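Two-arm bed making setup: cable loops at the wrist, how much slack do you leave?
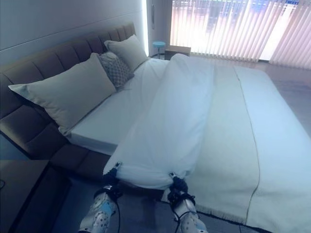
What should be checked first when a gripper starts losing hold of a duvet corner?
The finger pads. Wipe them with a dry cloth, look for a shiny or worn area, and only then go into the force settings.

firwood_tech
Posted 5/29/21

Hello all. I am looking after a two-arm setup which makes beds. Both arms have black grippers, and the cables come out at the wrists and make a loop in the air. My question is about this loop. When I came to the project it was tied short, and after 17 days the left wrist began to give a communication fault each time it turned fully in. I replaced the cable and left the new one longer. The fault is gone, but now I am worried that the loop will catch on something, for example a nightstand.

How much slack do you leave, and do you fix it to the forearm or not?

isent_user33
Short cables kill connectors, so you did right to make it longer. My method: move the wrist by hand to both ends of its travel with the power off, find the position where the cable is most tight, and add the width of my hand. Then one soft strap on the forearm, never two. With two straps the cable bends always in the same place between them.

lopes_k
I do not agree about the one strap. We are folding blankets with fringe, and a free loop takes the fringe very easily. We put a fabric sleeve over the cable from the wrist to the middle of the forearm, with a strap at each end. It has done more than 150 beds and there is no damage that I could find.

isent_user33
A sleeve is fine if the wrist turns only a little. Do you make the full rotation? If you are only pinching and pulling, you probably never see the bad angle.

lopes_k
It is true, we limit the rotation in the program. I should have written this.

firwood_tech
Mine has the full rotation, it is needed for tucking. Also I must say that on my setup the two grippers are not the same, the right one is bulkier, so I think the same length for both sides is not correct.

alel_bench
It is not correct, no. Measure each side separately and write the length on a piece of tape on the forearm. The next person will thank you. And please do not close the ventilation holes of the housing with the strap or the tape. I made this mistake in July and the joint temperature went up 20 degrees before I understood the reason.

firwood_tech
Good point about the holes, my strap was exactly on top of them. I have moved it.

isent_user33
One more thing. After any change in the cable, repeat the weight calibration of the gripper. The cable pulls a little, and the arm feels this as load. On soft items it can look like the gripper is weak, and then people increase the force without need.

lopes_k
For me this is too much work for a small cable. I calibrate only when I change the fingers, and the duvet arrives in the same place every time.

alel_bench
Depends on the arm. On ours it made a clear difference, so I would do it once and compare the numbers.

firwood_tech
I did the calibration on both sides this morning. Left changed very little, right changed enough that I saved the new values. For now I leave one strap and the longer loop, and I will inspect the connectors again after the next 150 cycles. If somebody has a part number for a sleeve that does not collect lint, please write it.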